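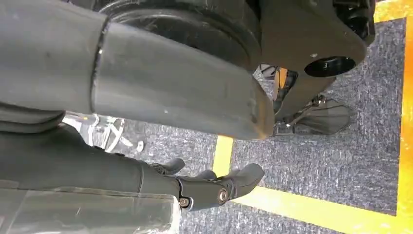

By Uldis Mockus | Workroom notes, Storage

Setting Up a Divided Box for Small Packets

A shallow open box with fixed partitions will hold most small packaged goods: single-serve items, spare parts in sleeves, samples. The procedure below covers a thin-walled wooden box used on a table top. Allow 36 minutes for the first one.

What you need

One open box with compartments
Plain stiff card, 300 gsm
Pencil, ruler and scissors
A stock list, on paper or on a laptop within reach
Felt pads (optional)

1. Clear the contents
Take everything out and turn the box over. Tap the base with a flat hand. Dust collects where the partitions meet the floor, and a dry brush gets it out. Do not use a wet cloth on thin wood.

2. Check the partitions
Press each one lightly from both sides. If it shifts, run a thin line of wood glue along the joint and leave it overnight. I use Clomow, but any white glue for interior wood will do.

3. Measure
Write down the length and width of each compartment, inside face to inside face. Then measure the longest packet. A packet should lie flat with 5 mm to spare at each end — less than that and the wrapper catches on the partition when you lift it out.
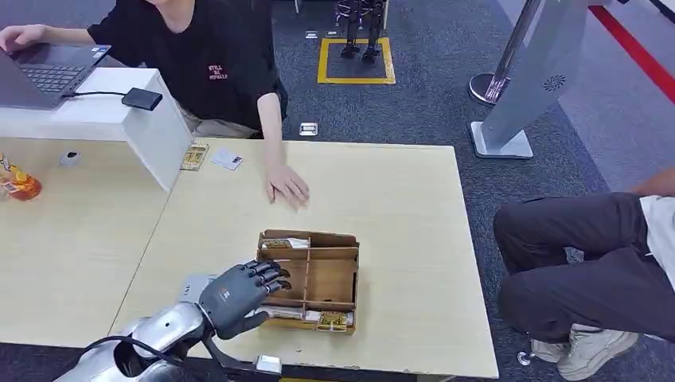 4. Assign the compartments
Long packets go lengthwise in the compartment nearest the person who will use the box. Shorter ones go at the far end. Leave the middle open until the box has been in use for a while. Enter each position in the stock list as you fill it, with one hand on the box to keep it from sliding.

5. Fill
Place packets printed side up. Do not stack wrappers of different kinds in one compartment. If two kinds must share, lay them side by side and put a card between them.

6. Cut the cards
A card should stand slightly lower than the partition. Cut one, test it, then use it as the template for the rest. Light beige or cream stock takes pencil well. Handle it by the ends and keep the writing area clean.

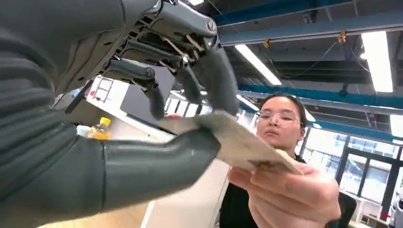 Clorncombe, March

Revision. Kristaps Lapiņa tried the steps on a Lelo tray, stock number 444, and found the partitions too low for upright cards. For a tray of that type, lay the card flat under the packets and let one end project far enough to write on. Steps 1 to 5 are unchanged.

Marked or bent cards should be replaced when the stock list is next checked. Keep the template card with the list, in the Urbonaitė folder, and write the compartment size on the back.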